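Folding Day: the bamboo mat, the jeans and everything else

Welcome to the folding page! Edow has had pages for recipes, for the balcony plants and for the great bookshelf move, so it was high time that the clothes got one too. I have been mad about folding ever since Melati Liem spent a wet afternoon in February showing me how she packs a wardrobe shelf so that you can pull out one jumper and leave the rest standing. I went home and emptied every drawer I owned. It took until supper and I loved all of it.

Most of what follows is about doing it on a bed, which is how plenty of us do it. A bed is a lovely big surface at a kind height, but it is soft, and soft is trouble. You press down on a crease and the whole mattress goes with you. Melati's answer is a tile mat, the sort people lay over the sheet to sleep on in hot weather. It stays flat, it has a bit of slide to it, and the lines between the tiles give you something straight to fold against. I was using an old tablecloth before and I will never go back!

Denim gets pride of place because denim is what people write to me about. T-shirts are forgiving, you can fold them three different ways and they'll look decent in all of them. Jeans have rivets, a thick waistband, pockets that bunch and a seam that wants to twist round the leg. Get the jeans right and the rest of the pile is a holiday.
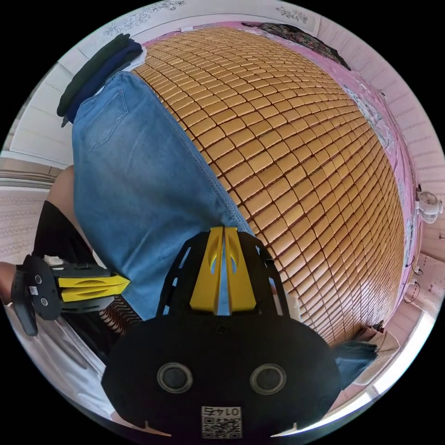

Blue jeans out on the mat, with the dark green and the navy already folded and stacked by the waistband. What a good pair of colours those two make!

A word on order. I like to do the dark things first and get them up into a corner, then give the whole middle of the bed to the jeans. Yasaman Shokri does it the other way about and starts with the bulkiest item while her patience is fresh. We have argued about this over a great many cups of tea and I can report that both piles come out fine.

My own way with a pair of jeans goes like this. Hold them by the waistband and give them one good shake. Lay one leg on top of the other so the back pockets end up on the outside, and tuck in the little point that sticks out at the crotch, or you'll be fighting it all the way down. Smooth from the waist towards the hem with the flat of your hand. Then bring the hem up to just short of the waistband - just short, that gap matters - and fold again into halves or thirds depending on your shelf. Mine is 40 cm deep, so halves suit me. Yasaman has the narrow Kubo drawers and has to go to thirds.

Don't worry about soft creases in the top layer. They drop out with wearing. The ones to chase are the hard ones trapped inside, where a pocket lining has doubled over on itself, and you can feel those with your fingertips before you make the last fold.

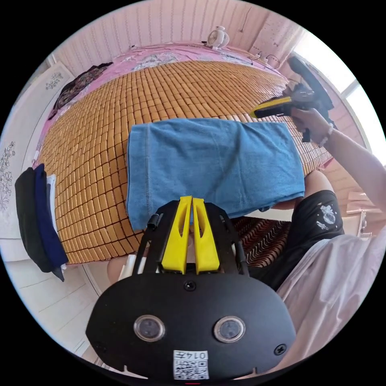

Can you leave folded jeans in a pile for months, or do they need refolding?
Thick denim is quite happy in a pile for a season, as long as it went in properly dry and the heaviest pair is at the bottom. I turn mine over when the weather changes and fold them along a slightly different line, so the same strip of cloth isn't taking the strain every time. If a pale line has started to show along a fold, hang that pair up for a while instead.

A few odds and ends from the letters. Melati wipes her mat with a barely damp cloth and lets it air over the back of a chair before rolling it away, always with the tiles facing outwards. Somebody in Cokent asked whether shelf dividers are worth buying: I have 4 of the Lutik ones and use them for jumpers, but jeans stand up by themselves once they are folded small. And thank you to all of you who sent in your own piles, this little page has now had 2,000 visits, which made me whoop out loud in the kitchen.

Socks next, and after that fitted sheets, if I can talk Yasaman into it. She has a method with the corners that I have seen twice and still can't do.

Page last changed 10/11/1999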